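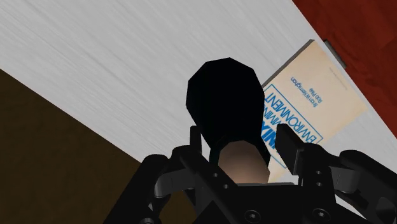
The arm project at the shared workshop in Clorkstead began with the grip and worked backwards. Its builder, who repairs pumps for a living, had already spent two winters on a gripper that closed too hard, and wanted to settle the fingers in simulation before ordering any more parts. "Metal is slow to change," he says. "A model takes an evening." The test set is deliberately awkward. In one run the two black fingers hold a faceted, rounded object that narrows towards the bottom, with a short tan cylinder directly beneath it, over a white table where a paperback lies flat. "A shape like that gives the pads very little to work with. If the contact settings are wrong, it creeps."

He runs each grasp up to 500 times, changing the friction and the closing speed. The scripts are his own. The control board is a Lubis, bought second-hand, and the motor came out of a Sustex door opener. The board sends a position every 12 milliseconds, and the model is held to the same rate. "I had it faster at first. The results were very good and of no use to me."

The finger linkage is now on version 13. Earlier ones let the pads tilt as they closed – a fault he put down to play in the lower joint, and later traced to a wrong length in his own drawing. He is relaxed about this. "It was three millimetres. I measured the part properly and typed it in badly."

The next job is the wrist, which still droops under load. A member of the Tivville workshop has offered time on a lathe, and he expects to cut the new shaft there once the bearings arrive.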